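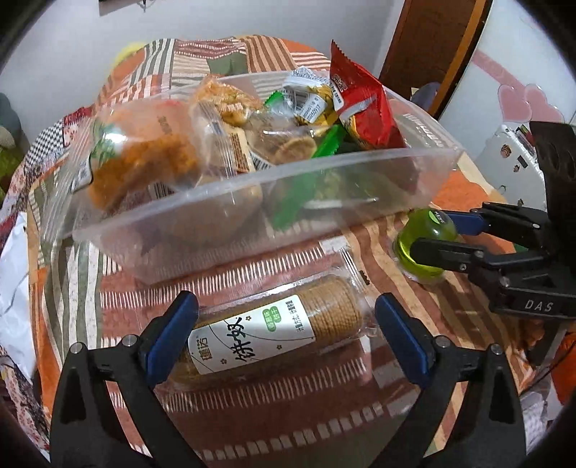 Fig. 4. Jaws open either side of a wrapped roll of biscuits, one blue pad near each end.

4. Finger pads and jaw opening

This section covers checking, changing and setting the pads on the Grutitau hand-held gripper. It replaces the pad pages in the May issue, which told you to trust the fit by feel. Three of us tried that on the same tool and got three different answers.

You will need: a screwdriver that fits the jaw screws properly, a lint-free cloth, a new pair of pads, the paper log sheet and a wrapped item you don't mind breaking. Biscuits are good for this. They tell you at once when the grip is too hard, which the force reading does not always do.

4.1 Before you start

1. Finish or cancel the current recording. Closing the laptop lid does not cancel it, whatever the status light suggests.
2. Unplug the tool and wait for the jaws to go slack.
3. Write the tool number and the cycle count on the log sheet. If the count reads 767 exactly, restart the software and read it again. Version 2 of the Promano software sticks at that number and we have had no fix.

CAUTION: Keep fingers out of the jaws until the cable is out. The soft stop in the software is a setting. Do not treat it as a guard.

4.2 Checking the pads

4. Wipe each pad with the dry cloth. Do not use alcohol. The supplier's sheet allows it, but our pads went shiny after a few weeks of it and then let go of anything in plastic film.
5. Bend each pad back gently with your thumb. Look for splits along the edge where it meets the jaw.
6. Push each pad sideways. Any movement you can feel is too much.
7. Change both pads if either one fails. A new pad facing an old one will twist a round packet every time.

Note: Zidard gives a pad life of 346 hours. We don't know how they got it and none of ours has reached it. Go by the checks.

4.3 Fitting new pads

8. Loosen the jaw screws a turn at a time, going from side to side. Do not take them right out.
9. Slide the old pad off towards the tip. If it sticks, warm it in your hand. Do not lever it with the screwdriver.
10. Slide the new pad on until it stops, then pull back on it. It should stay where it is.
11. Tighten the screws until they are snug and stop there. The frame marks easily and a marked frame never seats a pad well again.

4.4 Setting the opening

12. Plug the tool in and open the jaws fully.
13. Lay the test item on a soft surface such as a quilt or a folded blanket. A hard bench flatters the tool, as the item cannot sink and the pads always meet it at the same height.
14. Bring the jaws down with the item between them, as in Fig. 4. There should be a pad near each end and neither should be touching yet.
15. Enter 81 as the opening value and close slowly. If one pad touches well before the other, open up, move your hand and try again before you change any setting. It is usually your hand.
16. Lift, hold for a slow count of five, and put the item down. Look at the contents through the film. Cracked biscuits mean the closing force is too high, even if the screen shows green.
17. Repeat with the item turned slightly. A set-up that only works square-on is not finished.

Do not use the "auto-fit" button for wrapped goods. It was written with rigid boxes in mind. On film it closes, slips, closes harder and reports success.

4.5 If it still slips

Item slides out at one end: the grip is off centre. Go back to step 14.
Film moves but the contents stay put: loose wrapping. Lower the lift speed and leave the force alone.
Jaws chatter when closing: check the cable before blaming the motor.
Reading drifts with nothing in the jaws: take the tool out of use and tell Min-kyu Seo. Do not re-zero it and carry on.

Rutkowska pads from the older kit will go on, but they are slightly thicker and the opening value above will be wrong for them. Sreekumar Bangera keeps a separate sheet for those.

Section last changed 16 December 2023. For the wrist cable, see section 5.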